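Drustham newt survey – read me before you open anything

The folder holds one spring of night counts of smooth and palmate newts from the ponds at Drustham, plus the pond at Baudry that we added when somebody remembered it existed. There are 3,516 rows in the main file. One row is one newt seen by one person on one visit, so a newt that swam past both of us is two rows. Sorry.

Columns are visit, pond, species, sex, length and remarks. Length is in millimetres, except at Baudry, where Maxence Charpentier used centimetres for the first 20 rows and then thought better of it. Remarks are in whatever language the writer was cold in.

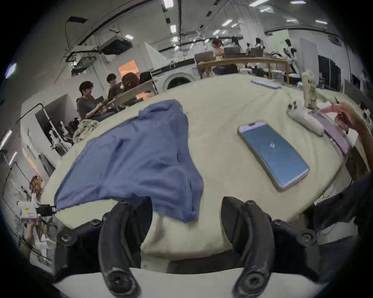
Females are the weak point. A female palmate and a female smooth look much the same by torchlight, and we settled the arguments by looking for spots on the throat. Where we couldn't agree, species is blank. There are 109 blanks. If you plan to check your own newts against the notes at home, spread a pale cloth over the table first, like the cream one in the photo – dropped pencils and stray bits of pondweed show up far better on it.

Pond Nerkow dried out in March and has 2 visits only. Please don't draw a trend through them. People have.

Corrections to Maëlys Tanguy, who keeps the master copy. Last changed 5 Mar 2002.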